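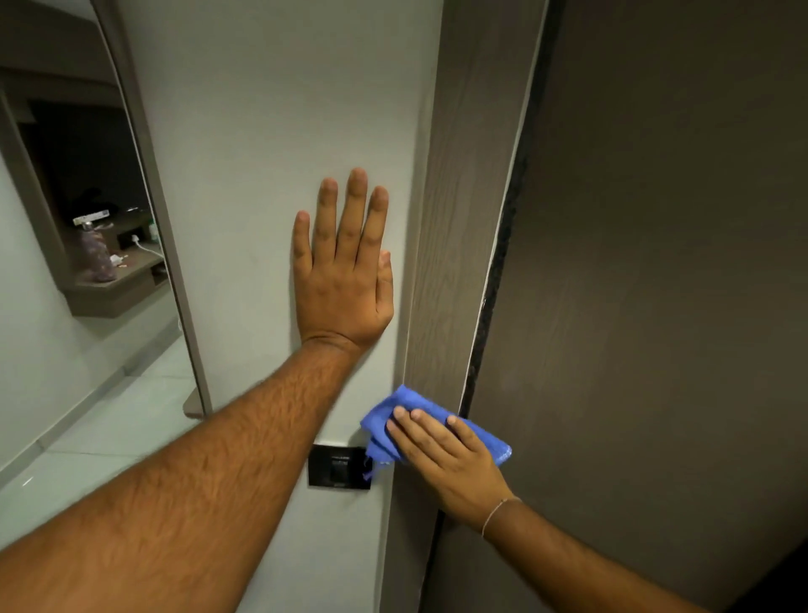 *Doing the door frame, one hand on the wall.*

January, just gone 4 in the afternoon

I have been cleaning since after breakfast and I'm now sitting on the edge of the bed with my second pot of tea, feeling very virtuous and rather stiff in the shoulder. It was meant to be a quick dust before Aurelia Hubmann arrives from Mamport tomorrow. She is coming for a whole week, bless her, and she is the sort of guest who would sleep in a cupboard and thank you for it, but I did want the room to be nice for her.

So I began with the bed, and then the windowsill, and then I did the mirror by the door, and that was my undoing. Once the mirror was clean the wall next to it looked dreadful. Well, dreadful is putting it strongly - it's a perfectly good white wall, only a narrow strip of it between the mirror and the door frame, but it is exactly where everyone puts a hand when they're getting their shoes on, and I don't believe I've wiped it once since we moved to Wistberg. I fetched the blue cloth and a bowl of warm water with a drop of washing-up liquid in it, and off I went.

I love that blue cloth. It came in a bundle from the market at Camenzind two summers ago and it's getting ragged round the edges now, but it picks up more than any of the newer ones. I wrung it out as hard as I could before going anywhere near the little black plate low down on the wall, and went round that very gently with a dry corner afterwards. Mum used to do all her switches with a cotton bud and I always thought it was fussy of her. I have now ordered cotton buds.

The door frame was the real pleasure. It's that grey-brown woodgrain stuff, and I had been telling myself for ages that it was dull by nature. I must remember to do the other side too, the hall side, as I stopped when the water went cold and haven't been back to it.

While I was at it I had the radio on, and there was a long programme about the old railway at Jerkinbridge, which Dad would have liked. I kept stopping to listen with the cloth in my hand, so the whole business took twice as long as it should have. I didn't mind a bit. It's a lovely thing to have a day with nothing in it but a bowl of water and somebody talking about signal boxes (I never did catch how it ended, the kettle was going).

Left to do: clean pillowcases, find the good lamp, move my winter coats out of the wardrobe so she has some hangers, and decide about the rug. I think the rug will have to go outside for a shake if it's dry in the morning. I also need milk, and those plain biscuits she likes, and something for supper that can wait in the oven. Her train is due at 8 and she has never yet caught the one she said she would, so I'll make a stew.

I've rinsed the cloth and hung it over the side of the bath. Tea's gone cold again. I'll have one more cup and then start on the pillowcases.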